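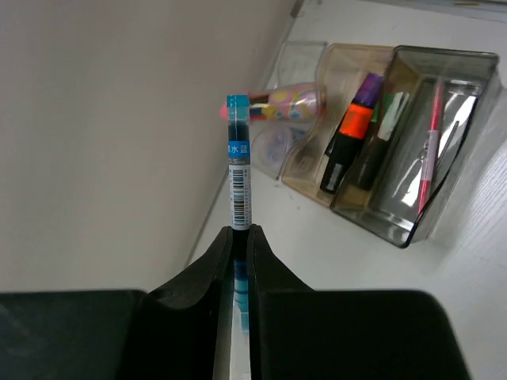 A pen refill held upright in a two-finger gripper, wrist view.

Listar is a grasp planner for small two-finger grippers, and I've been looking after this article since the old Edell wiki closed. It takes a wrist view, guesses where the thin things are and which way they point, then hands a closing pose to the arm controller. That's the whole job! Everything else (motion, safety stops, logging) belongs to Grotov, the control layer it usually runs on.

Pens are my favourite test because they're so fussy. Clear barrels fade into a pale table, so the segmenter leans on whatever has some colour, like a cap or the ink inside. The default model was trained on 1573 labelled views, and 14 of those are mine – you're welcome.

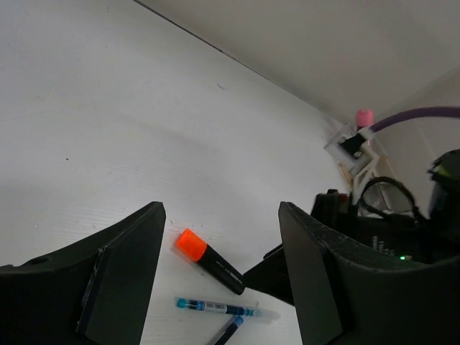
A highlighter and two slim pens close together on a white tabletop.

Crossed objects get sorted by the Pollock module, which scores up to 1000 candidate grasps and favours the item on top. It can be slow on older laptops, so I usually drop the limit a fair bit. Build 1507 also fixed the angle flip on short barrels, although I still see it now and then with very dark ones.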